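Tomitz bench scale, seven months in

Bought this in June for the packing table, writing it up now because two people asked me which one I got and I'm tired of retyping it. It's January 2026, so it has done a full holiday season. Short version – good scale, bad manual, keep the tray.

What we do: small parcels, mostly soft stuff in poly mailers. Socks, tea towels, the odd hat. Most weigh under 600 grams. So I didn't need a big platform, I needed something that settles fast and doesn't wander.

Settles fast, yes. Put a mailer down, reading stops moving before I've found the label. Our old Cludus used to hunt up and down for ages and then I'd lean on the table and it would start over. Did not enjoy that.

Accuracy fine for postage. I checked it against the counter at the post office with a padded parcel, they got 617 grams and so did I. Did it again with a smaller one, same result. Haven't tested it with proper weights and probably won't.

The tray. Stainless, shallow, raised edges all round. At first I thought the edges would be a nuisance and they sort of are, a bigger bag flops over the corner and you have to fold it in or it drags on the table. But small things don't slide off, and it wipes clean of tape gunk in one go. I'd still buy the version with a tray. The flat glass one (Domański makes one, my sister in law has it) gets sticky and then everything sticks to it.

Keypad is bigger than I need. Number keys are easy to hit, the colored ones took me a while. I use zero and tare and that's it. There's a price function, which I guess is for shops. Turned it on by accident twice and couldn't get out of it without unpluging the thing.

Manual is one folded sheet in tiny print. Jinfeng Hao in the Zikdale forum posted a clean scan of the longer one, go find that instead. It explains the auto off setting, which the sheet doesn't mention at all.

Cost me 64 dollars with shipping. The box took 18 days to show up, so order before you need it.

Gripes – the light body shows every smudge. Cord is short. Feet are fine on a smooth tabletop but you do have to level it, and teh little bubble is in a dumb spot.

Setup tip, put your crate right next to the scale, on the side you turn to anyway. Mailer on, weigh, label, into the crate. I had mine on the floor for the first month and my back had opinions.
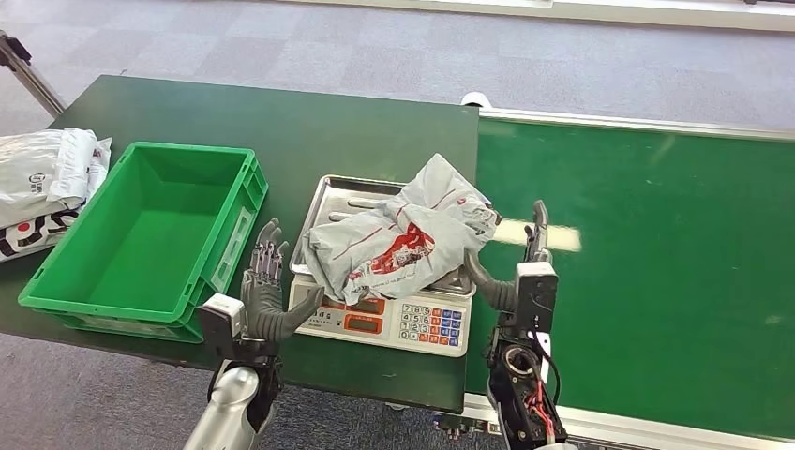

Would I buy it again, yes, same one. If you ship heavy boxes look at something with a wider platform, a big carton will hide the readout and you'll be crouching down to see it. For mailers it's plenty. I'll update if the battery gives out, so far I've only run it off the wall.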